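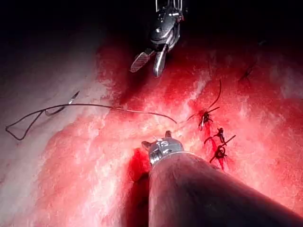 Olmont School of Surgical Technology
Unit 2: Suturing with powered instruments
Handout revised 18 February 2021

Read before the bench session. The tissue layer, the needle and the thread are treated separately, in that order.

Tissue. Note the direction of the fibres before the first bite. A stitch placed along the fibres tends to pull through; one placed across them holds better. Keep traction low and release it between bites.

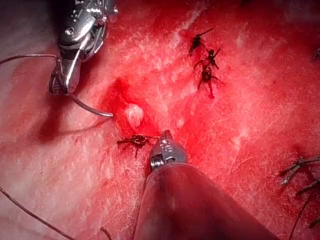 Olmont Course Notes, vol. 23, p. 198

Needle. The curved needle is held in the jaws with its point clear of the surface until the next entry site is chosen. Follow the curve on the way in and on the way out. Where blood has pooled beside a knot, clear it before placing another stitch.

Thread. Form the loop around one instrument, then take the short tail with the other. Draw the two ends apart evenly and low to the surface. Dark and green thread are both used in this unit; record the colour for each row.

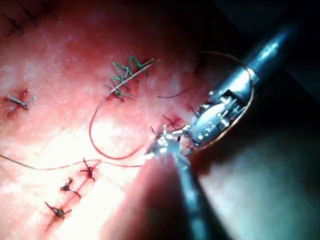
Fig. 3. Thread looped around the upper instrument, tips almost touching. Green stitches at top.

Reading: Chaudhary Notes, section 2. Bench record sheets are due in August and count for 50 marks.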